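We use cookies to remember your settings and measure traffic. Accept | Manage preferences

Bag lining task: how much clutter do you leave in the background?

Posted by stindero_ops, March 23, 2026

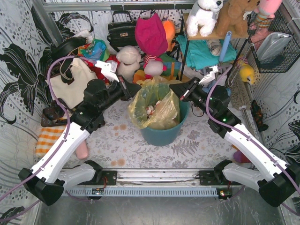 Bucket and bag task, both arms at the rim.

We're collecting teleop examples for a trash bag task on a two-arm booth. Two operators take turns, 15 minutes each. The back of the booth is full of plush toys, bags, a hat and so on. A policy trained on our first 40 episodes keeps sending the left gripper too wide. My coworker wants to clear the back wall and start over. I'd like to keep it. Opinions?

grumport
Clear it. With 40 episodes you don't have enough data to teach the model what to ignore. Get the task working with plain walls, then put things back in.

tsikata_lab
Disagree. We did plain walls first in September and the policy fell over as soon as a coat was hanging in view. We had to collect most of it again. Leave the clutter but move it between episodes. If the same black handbag hangs in the same spot every time, the model can use it as a landmark.

grumport
That's more resets for the operators. They already have to redo the bag every time.

tsikata_lab
Swap 2 items per reset. It takes less time than fixing the bag.

nevow_user
I'd look at the bag before the background. It's translucent yellow and crumpled all around the rim, so the edge you want to pinch is hard to pick out. Do your operators always grab at the same place?

stindero_ops
No. One goes for the upper edge on each side. The other starts at the front and works back. I hadn't thought of that as a problem.

nevow_user
That would be my first guess. Two strategies in a small set and the policy averages them. Label the episodes by operator and train on one set alone. If the wide reach goes away you have your answer and the toys can stay.

grumport
Fine, do that test first. I'd still clear the wall.

tsikata_lab
Also check where the bucket sits. If it's dead center in every episode you'll have trouble later whatever you do with the wall.

stindero_ops
It is centered in all of them. We'll split by operator tonight and start moving the bucket in the next batch. Will post the numbers.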